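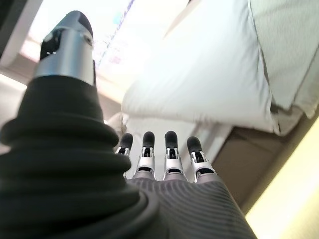
Shop Floor Notes

January, 7:40 am, before doors

Writing this up while it's fresh, and so that Wian can read it before he does the Lunberg order. The greeting card move is finished and I am really happy with it!

Where we were: cards ran down the left wall, 341 pockets, with birthday at the front and everything else trailing back toward the copier. It had been like that since we took over the lease. People came in for a birthday card, found one in the first yard of wall, and turned around. Sympathy and new baby were so far back that we were getting asked for them all day.

Where we are now: 328 pockets. We lost 13 to the new corner, and I don't miss them. Birthday is split into three blocks (kids, ages, general) and they are spaced out so you have to pass thank you and new baby to get from one to the next. Sympathy has its own quiet stretch by the window, away from the balloons, with the plain white envelopes facing out. Wedding went next to the Zoletti gift wrap and the two look like they were made for each other – same soft greens, same gold.

Things I want to remember for next time:

Take the headers down first. I left them up and kept filling to the old labels out of habit, and had to redo most of a bay.

The Zwane cards are a half inch taller than the rest and lean forward in the standard pocket. They sit fine in the bottom two rows. Put them there and leave them there.

Old codes are still on the backs of the pocket tags. Anything starting with 1793 is the previous range and can go in the box under the counter. Do not reorder off those tags (I did this once with get well, we are still selling them).

Blank cards sell better beside the pens than beside the other cards. I put one spinner by the fountain pens as a try-out and had to top it up twice before I'd even finished the wall. Twice! I want a second spinner there.

Bags: I opened the carton of 1000 small paper bags and they are lovely, nice weight, but the handles catch on the hook under the register. Stack them flat on the shelf for now. Wian Nkuna had the idea of a magazine file turned on its side and I think he's right, will try it with one of the damaged ones from the back.

Proklow notebooks. I moved the dotted ones up to eye level and the lined ones down a shelf, opposite of what the rep's sheet shows. Our customers ask for dotted. The sheet is a good starting point but it was drawn for a store twice our width, with a door in the middle. I'll send a copy of our version back to the rep, could be useful to somebody with a narrow shop like this one.

Still open:
– price strips on bay four, the new roll hasn't come
– light over sympathy flickers when the back room heater kicks in
– Valentine's header, do we go red again or try the pink? I lean pink
– anniversary by year, we have gaps at 15 and 30
– ask Lunberg if they will swap the slow calendars for desk pads

One more on the wall. A regular who comes in for her lottery ticket and paper walked the whole length of it and came back with four cards, one of them for a birthday in May. She said she didn't know we carried thank you cards. They've been here for years! Best thing I've heard all month, and it makes me want to pull the whole magazine wall apart next. Wian, don't worry, I won't start it without you.

Put the stepladder back behind the door, it's still by bay two.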